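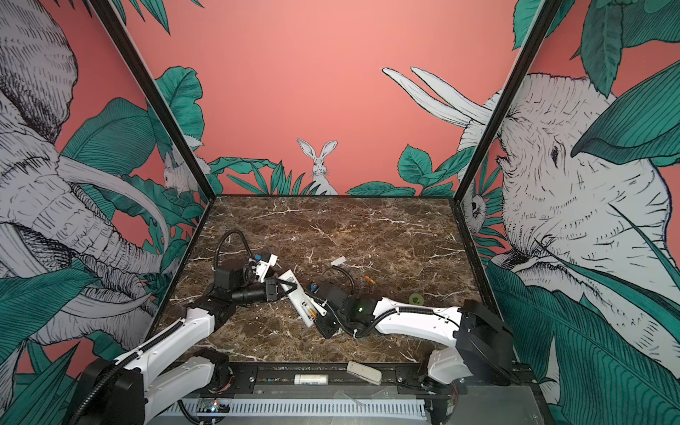
How do you plan for a robot?

Robots cost money, and so does everything that goes with them. Before anyone buys one, a grown-up has to sit down and make a list. The list is called a budget. It says what is needed, what each thing costs and how much money there is to spend.

Ryan Lockwood makes these lists at Clostska, a workshop where robot arms practise jobs that people do with their hands. One of the jobs is working with remote controls and their batteries. It sounds easy, but a remote is awkward to handle. It is long and smooth, and the batteries go in a small space.

Start with the job

The first line of Ryan's list has no price on it. It just says what the robot has to do. If the job is holding a remote and dealing with its batteries, one arm is not much use. One arm can hold, and the other can do the fiddly part. So Ryan writes down two arms, and a gripper for each.

A gripper is the robot's hand. The ones in this workshop have two black fingers that close together like tweezers. 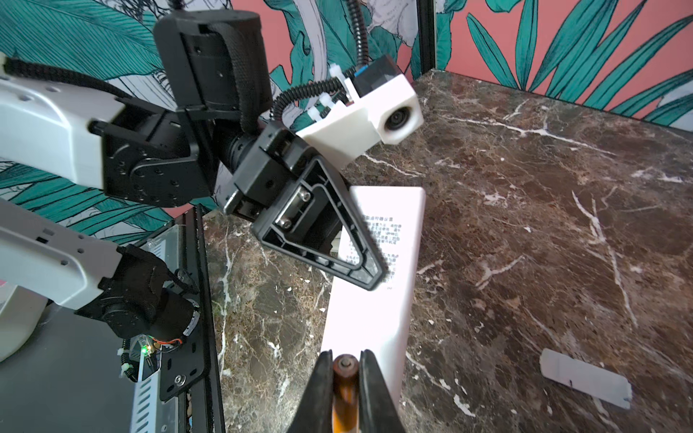
Small things have to be planned as well. A battery is light and round, so it can roll away. The fingers need to press hard enough to keep hold of it and gently enough not to squash it. Ryan allows money for spare fingers, as the pads on them wear down.

Then there are the parts that people forget: cables, screws, a strong table and something to fix the arms to it. At Clostska these go on a separate page called Dumlao, named after the cupboard where the spares are kept. 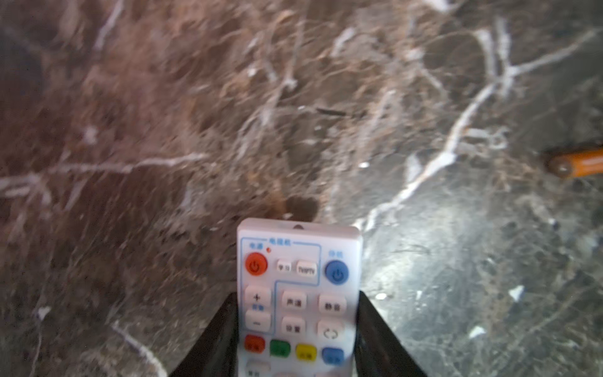 Things to practise with

A robot that handles remotes needs remotes. It may try the same job up to 40 times in a morning, and things get dropped and scratched. Ryan orders 10 remotes at a time, plus a big box of batteries.

Adding it up

Last November the workshop had £1469 for extras. The list came to £1114. To find out what was left, take the smaller number away from the bigger one:

£1469 − £1114 = £355

Ryan did not spend the £355. It was saved for repairs. If a motor stops working in the spring, there is money to mend it and the practice can carry on.
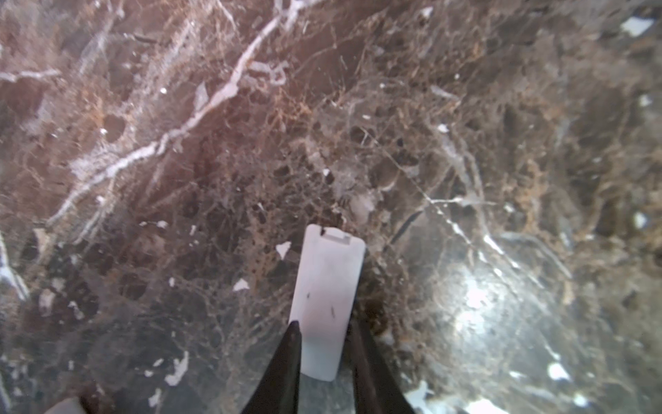

Two gripper fingers holding a small piece of white plastic.

Try it yourself

Choose a job for a robot, such as watering a plant or sorting socks. Write down everything it would need. Ask an adult to help you look up some prices, then add them together. Remember to leave some money for repairs.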